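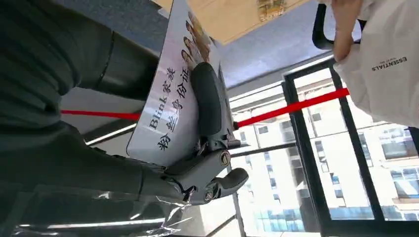 The Stemadport Regional Library has opened its second community collection, a display of items made, bought and exchanged by music fans, with 1067 objects catalogued for public use. The collection covers tickets, lapel pins, hand-lettered banners, tour programmes, fan club correspondence and membership cards. Cards form a substantial group within it, and many follow the layout of official identification. One, a white card with a rounded corner, carries the words "Blink家族" and "粉丝身份证" — "Blink family" and "fan identity card" — in heavy black lettering, with a strip of four portraits printed near one end. Others are handwritten or typed on office stationery.

Posted in August by Berhanu Gebreyes, Community News

The display is titled Ririne, after the newsletter produced by a Stemadport listening club whose members were the first to offer material. It occupies the ground floor reading room and will remain in place through the spring.

Rosalind Lindgren, the library's manager of local collections, said the project responded to a gap in the existing holdings, which document the region's choirs, brass bands and dance halls in detail but contain very little from the people who made up the audience.

"We hold the posters and we hold the reviews," Ms Lindgren said. "What we did not hold was the material people kept in a drawer or carried in a wallet. A membership card tells us how a group of fans described themselves, which language they used and how seriously they took the business of belonging."

Items were received in English, Mandarin, Korean, Amharic and Portuguese. Catalogue entries record the original wording first, followed by an English translation, and lenders were invited to check the translations before publication. Where a lender's explanation of a term differed from the dictionary meaning, both have been kept.

The library received offers of more than 2000 pieces. Duplicates were returned, along with items too fragile to be handled, although photographs of the latter have been added to the online catalogue. Each object has been assigned a number and stored in a clear sleeve or an archival box, organized by type and then by the decade in which the lender acquired it.

Funding for storage materials was provided by the Frei Foundation. Shelving and display cases were supplied by Esturance, the firm responsible for the refurbishment of the reading room.

Visitors may view the display during regular opening hours. Items held in storage can be requested at the local collections desk and will be brought to the reading room, where staff will provide a table and, on request, a magnifier for small print. Food and drink are not permitted near the cases. Photography without flash is allowed, except where a lender has asked otherwise, and labels beside the objects concerned make this clear.

An information session for prospective lenders will take place on Saturday at 2 p.m. in the upstairs meeting room. Those attending are asked to bring no more than five items and any details they can recall about when and where each was obtained. Lenders retain ownership of their material and may choose between a loan of one year and a permanent donation. Personal details such as home addresses and signatures will be covered on display copies unless the lender gives written permission for them to be shown.

Registration for the session is not required. Further enquiries may be directed to the local collections desk in person or by telephone.

This website uses cookies to improve your visit. By continuing to browse, you agree to our use of cookies. Accept | Manage settings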